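Unit 4. Reading a Product Sheet: The Skamovero Two-Arm Bench Kit
Course notes, Applied Automation II
Instructor: Didier Baudry

4.1 What is being sold

The Skamovero is a bench-mounted kit with two arms, sold by Clindevham to training centers and small test labs. The buyer gets two identical arms, two parallel grippers, mounting plates, a power supply and one license for Marty, the control software. The table, side walls and lighting are not included. The price also leaves out Bondside, the annual support plan, which has to be quoted separately. Add it before you compare this kit with any other.

4.2 Mechanical layout

Both arms bolt to a grooved aluminum rail along the near edge of the table. The plates can slide along the rail before they are clamped, so the spacing between bases is a setup choice and has to be written down. Our lab sheet uses 400 mm between base centers. At 300 mm the elbows can meet when both arms fold back, and the software will refuse some poses.

Each hose runs outside the links. Leave enough slack for the full range of the wrist, then check the loop near the base with the arm fully extended. A tight hose pulls on the wrist and shows up as a position error that calibration will not remove.

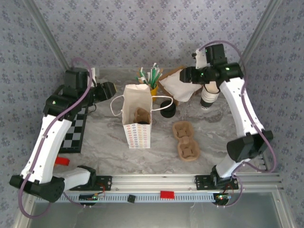

4.3 Choosing a test task

Vendors like to show rigid blocks. Blocks tell you about repeatability and very little else. For this unit the task is take-out packing: an open paper bag with twisted handles, molded-pulp cup carriers, lids, napkins, and a nested stack of paper cups. The items bend, slide and catch on each other. A carrier that goes into the bag at a slight angle may stop against the side panel, and a gripper that pushes harder will move the whole bag.

The second arm matters at this point. One gripper can steady the rim of the bag while the other inserts the carrier. Score the two motions separately.

4.4 Test procedure

Home both arms and confirm the joint lights are green.
Load the packing routine in Marty and set the speed limit to 275 mm/s.
Place the items according to the lab sheet.
Run 12 trials. Do not adjust the layout between trials except to reset it.
Record each result as complete, partial or stopped, with the step at which it ended.

A trial in which the bag tips over is recorded as stopped, even if the carrier is inside.

4.5 Points for the written review

State the base spacing and the speed limit in the first paragraph. Separate faults of the arm from faults of the gripper; the stock fingers are narrow, and a poor grip on a napkin says little about the joints. Note how long recovery takes after a stop, including any restart of Marty. Quote the product sheet only where your own results can be set next to it.

Reviews are limited to two pages, plus the trial table.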